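Wohin mit dem alten Pulli? Ein Semester zwischen Kleidercontainern

Projektbericht, April 2019

Eigentlich wollte ich über Möbel schreiben. Dann ist mir beim Umzug ein Sack mit Klamotten aufgeplatzt, mitten im Treppenhaus, und ich saß zwischen lauter Sachen, die ich zum Teil seit der Schulzeit nicht mehr anhatte. Ein Abschlussballkleid! Zwei Regenjacken mit demselben kaputten Reißverschluss! Am nächsten Morgen habe ich meiner Betreuerin geschrieben, dass ich das Thema wechsle, und sie hat mit einem einzigen Wort geantwortet: "Gut."

Meine Frage war also, was in einer kleinen Stadt mit abgelegter Kleidung passiert und was die Leute glauben, was damit passiert. Das sind nämlich zwei ziemlich verschiedene Dinge, aber dazu komme ich noch. Als Ort habe ich mir Plollitz ausgesucht, weil meine Tante dort wohnt und ich bei ihr schlafen konnte. Wissenschaftlich ist das kein tolles Auswahlkriterium, praktisch schon. Plollitz liegt am Rand vom Sauerland, hat einen Bahnhof mit sehr seltenen Zügen und vier Altkleidercontainer, die alle von derselben Firma geleert werden, von Prerkard. Die haben am Ortsausgang eine kleine Sortierhalle, und nach einigem Hin und Her am Telefon durfte ich dort mitarbeiten.

Der Plan hatte zwei Teile. Im ersten wollte ich in der Halle mitsortieren und aufschreiben, was in den Säcken ist. Im zweiten gab es einen Fragebogen, den ich im Supermarkt, in der Bücherei und über den Sportverein verteilt habe. Zurückgekommen sind 425 ausgefüllte Bögen, womit ich nie gerechnet hätte. Ich hatte schon angefangen, mir Sätze zurechtzulegen, in denen "geringer Rücklauf" vorkommt.

In der Halle habe ich erst mal gelernt, wie man einen Sack aufmacht. Klingt albern, aber wer ihn einfach aufreißt, hat alles auf dem Boden (siehe Treppenhaus). Man schneidet unterhalb vom Knoten ein, kippt ihn auf den Tisch und zieht dann von oben nach unten ab. Sortiert wurde auf drei Haufen: tragbar, nur noch als Stoff brauchbar und Abfall. Zwischen den ersten beiden verläuft die Grenze, über die in der Pause am meisten gestritten wird. Ist ein Pulli mit Knötchen noch tragbar? Was ist mit einem Hemd, dem ein Knopf fehlt? Die Kolleginnen in der Halle entscheiden das in Sekunden, ich stand am Anfang vor jedem T-Shirt wie vor einer Steuererklärung.

Und dann gibt es noch Textilien, die gar keine Kleidung sind: Bettwäsche, Vorhänge, einzelne Stoffstücke, bei denen man beim besten Willen nicht sagen kann, was sie mal werden sollten. Die hatte ich in meiner ersten Tabelle glatt vergessen und musste eine eigene Spalte dafür einbauen. 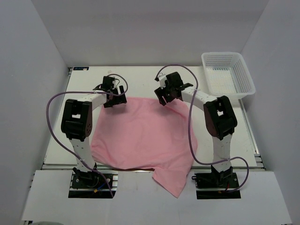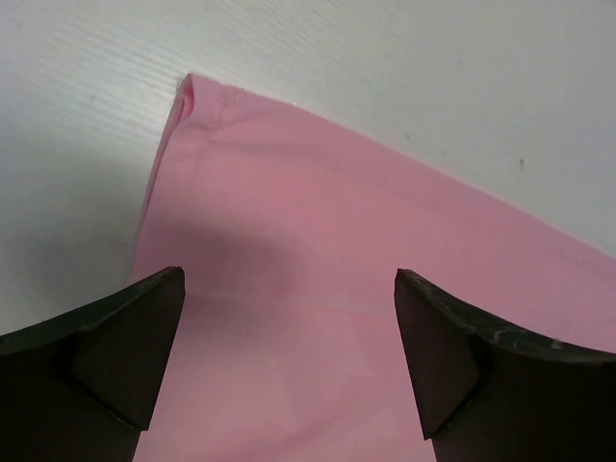 Rosa Stoff auf weißer Tischplatte

Sieglinde Petersen
Studentin, Projektseminar Stoffkreisläufe im ländlichen Raum

Am Ende standen 3.519 Kilogramm in meiner Liste. Gewogen wurde jeder Haufen einzeln, auf einer alten Bodenwaage, die erst losging, wenn man zweimal mit dem Fuß auf die Ecke trat. Eingetragen habe ich alles in Bralter, das ist das Erfassungsprogramm aus unserem Seminar, und wer es kennt, weiß, dass es Kommas und Punkte gern verwechselt. Einen Abend lang hatte Plollitz laut meiner Auswertung so wenig Altkleider abgegeben, wie in einen Wanderrucksack passen. Ich habe dann alle Einträge noch mal mit meinen Zetteln verglichen - kann ich nur empfehlen, die Zettel aufzuheben!

Der größte Haufen war der mittlere. Das meiste, was ankommt, ist weder kaputt noch schön genug für den Verkauf. Es ist ausgewaschen, aus der Form, an den Ärmeln speckig. Daraus werden Putzlappen oder Füllmaterial, und der Erlös dafür ist so niedrig, dass mir die Hallenleiterin erklärt hat, der gute Haufen müsse den mittleren mitbezahlen. Wenn mehr billige Ware in die Container kommt, wird diese Rechnung jedes Jahr enger. Die genauen Zahlen dazu durfte ich sehen, aber nicht in den Bericht schreiben, das war so abgemacht.

Jetzt zu den Fragebögen. Fast alle haben angekreuzt, dass sie ihre Kleidung in den Container geben, "damit sie noch jemand anzieht". Viele haben am Rand etwas dazugeschrieben, was ich sehr mochte, etwa: "Die Jacke von meinem Mann soll jemand haben, der draußen arbeitet." Solche Sätze passen in keine Spalte. Bei der Frage, was mit unbrauchbaren Sachen geschieht, blieb dagegen oft alles leer, oder es stand da: "gibt es bei uns nicht". Doch, gibt es. Einzelne Socken, nasse Handtücher, ein halber Teppich und einmal ein Bügeleisen, bei dem das Kabel ordentlich aufgewickelt war.

Überrascht hat mich das Thema Reparieren. Ich hatte erwartet, dass die Älteren flicken und die Jüngeren wegwerfen, und so hatte ich das im Exposé auch ziemlich selbstbewusst behauptet. In den Bögen sieht es gemischter aus. Nähen können die Älteren öfter, klar. Aber ob jemand es im Alltag macht, hing viel stärker daran, ob im Haushalt eine Nähmaschine steht, die nicht erst vom Dachboden geholt werden muss. Meine Tante hat übrigens eine auf dem Dachboden. Sie hat den Bogen ausgefüllt und mir danach beim Abendessen mitgeteilt, die Frage sei unverschämt.

Ein paar Sachen würde ich anders machen. Der Fragebogen war zu lang, auf der letzten Seite haben viele nur noch senkrecht durchgekreuzt. Ich hätte außerdem von Anfang an notieren sollen, aus welchem Container ein Sack stammt. Der am Bahnhof war nach meinem Eindruck deutlich schlechter befüllt als der an der Grundschule, nur belegen kann ich das mit meinen Daten nicht, also steht es hier als Eindruck und sonst nirgends. Und die Jahreszeit spielt natürlich mit rein. Nach dem Winter kommen Mäntel und dicke Pullover, die auf die Waage gehen. Im Juni möchte ich deshalb noch mal für eine kurze Vergleichserhebung hin, falls Prerkard mich lässt und meine Tante die Sache mit der Nähmaschine bis dahin vergessen hat.

Für die Praxis habe ich mit der Hallenleiterin einen Aushang entworfen, der an die Container soll. Darauf steht in großer Schrift, was rein darf und was nicht, und darunter, dass Schuhe bitte paarweise zusammengebunden werden. Den Satz mit den Schuhen wollte sie unbedingt ganz oben haben, ich wollte ihn unten. Wir haben ihn jetzt in der Mitte. Die Stadt muss dem Text noch zustimmen, der Entwurf hängt solange in der Bücherei neben der Ausleihe.

Danken möchte ich allen in der Sortierhalle, vor allem für die Handschuhe in meiner Größe und für den Kaffee. Die Tabellen und der vollständige Fragebogen sind im Anhang der Druckfassung, die im Seminarraum ausliegt.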